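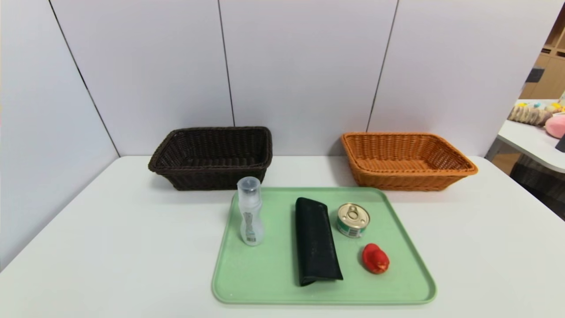 Minutes, sorting task catch-up, 5/11/23

Taken by me, Joonas Saarinen, because I lost the toss. Salma Shehata was in the room with me, the Sanville pair were on the call, and Endano sent apologies and a long email which I've folded in where it fits. I've tidied up the order a bit. We did go round the houses.

1. Last minutes

Agreed, apart from one thing. I'd written that the Sanville lot would "finish" the written guide and they'd like it to say "start". Changed. Sorry, both!

2. Where we've got to

We have 626 examples of the tray-to-basket task that Salma is happy to keep. The target for this round is 1,000, and the stretch target (Endano's word, from the email) is 2,000. I said I thought 1,000 was fine by the end of February and that I wouldn't promise anything past it. Salma said she would promise even less. We left it there.

To save people asking again: an example counts when every item has left the tray and gone into the basket named in the instruction, in one go, with no hand coming in to help. If something rolls off the table, the run is still saved, but it goes in the other folder and doesn't count towards the number.

3. The current set of things

We're on the four-item tray at the moment: the frosted bottle, the black glasses case, the little ring-pull can and the red rubber duck. (Sanville asked whether it's a duck. It may be some other sort of bird. We're calling it "the red duck" in the instructions and I'd like that to be the end of it.) Two baskets behind, one dark brown and one orange, both empty at the start of every run. The tray is the pale green one with the raised lip.

Salma likes this set because the four things want picking up in four different ways. The bottle stands up and has a waist to it. The can is short and also stands up. The duck is rubber and an awkward shape. The case is soft, lies flat, and has been the cause of most of our bad language this fortnight. From the driver's seat it is really hard to tell whether you've got hold of the whole thing or only the top layer of cloth, and when it's only the top layer you don't find out until halfway to the basket.

We talked for a good while about whether to swap the case for something stiffer. I was for swapping. Salma was very much against, and I've come round: if it's hard for us then the model needs to see it done well lots of times, and taking it out just means we meet it again later. So it stays. I'm going to spend a morning doing nothing but the case, to see if a slower approach from the side gives cleaner runs.

4. Instructions

This took up most of the meeting. At the moment every example has one written instruction, and we've been writing them ourselves straight after the run, and it shows. I apparently start nearly all of mine with "pop the". Salma read a page of them out loud in what I can only describe as my voice.

What we decided:

Each run gets 2 instructions, one from the driver and one from somebody who only sees the recording. No looking at the other person's first.
Basket colours are "brown" and "orange". No "dark one", no "left-hand one" on its own, as we do want to be able to switch them over.
Side words are fine as well as a colour, and they're always from the driver's view.
Spelling mistakes stay in. Endano asked for this in the email and I think it's a good call, real people will type all sorts.

Sanville wondered if we should have some instructions that make sense only if you know what a thing is for, such as "put away what you'd keep your specs in". Everybody liked this! Salma will write a first batch and pass it round. We didn't agree how many.

5. Layout

We've been a bit lazy here. Salma went back through the recordings and in far too many of them the tray is dead centre with the bottle at the left end and the case down the middle, as that's how it comes to hand when you're resetting in a hurry. A model could learn "bottle is on the left" and look terribly clever until the day it isn't.

From now on the layout comes from the shuffle list, which gets read before each reset, and the baskets change places according to the list too. I asked if we could also turn the tray end-on now and then. Yes, but note it in the log.

6. Background

Short one. The shelf and the soft toys on the white counter can be seen off to the right from the table camera. Sanville asked if we ought to screen them off. Salma would like them left as they are, and moved about a bit between sessions if anything, so the background isn't the same every time. Agreed. Please don't take any of them for the tray without telling us, though, as they're wanted for the Nông set.

7. Recording software

Rarnetti (our logging tool, for the new people) still drops the last second of a run if you press stop too soon after letting go. I lost a whole afternoon's worth to this. Until it's mended, let go, move the arm clear, count to three, then stop. Sanville are looking at it and reckon it's a small fix. They said that last time as well, and they know they did.

8. Anything else

Salma asked for shorter driving turns. We'd drifted up to a couple of hours without a break and she can see the quality go off in the recordings, mine more than hers. Swap every forty minutes from now on.

I asked for a better chair. Noted, by me.

Actions

Salma: first batch of "what it's for" instructions; send the shuffle list round again.
Joonas: a morning on the glasses case; rewrite the old "pop the" instructions; reply to Endano about the stretch target.
Sanville: the Rarnetti stop button; start the written guide.
Endano: tell us which basket they'd like used for the demo.

Next meeting when we pass 800 or when the guide is ready to read, whichever comes first.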